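Elīna Sakalauskas had carried the baskets up from the car herself, all seventy steps of it, and now that they were on the green table she didn't much want to unpack them, because unpacking meant the picnic was properly over and September could get on with itself.

"You've brought half of it home again," said Edgars, who had come in from the garden with his boots still on and was leaning over the yellow one, the big one, her favourite.

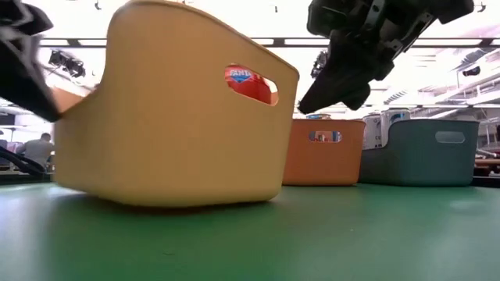 "Well, you said nearly 400 people were coming to the regatta," she told him, "and you said they'd all be thirsty, and then it was seven of us and your uncle, and he only ever drinks tea!"

Edgars laughed and reached in for the Fanta. He had proposed to her over one of those, years ago on the ferry landing at Venckus, with the wind blowing his hat about and a queue of people pretending not to listen.

"Shall we share it?" he said.

She was already looking in the cupboard for two glasses, and telling him, quite kindly, to take off his boots.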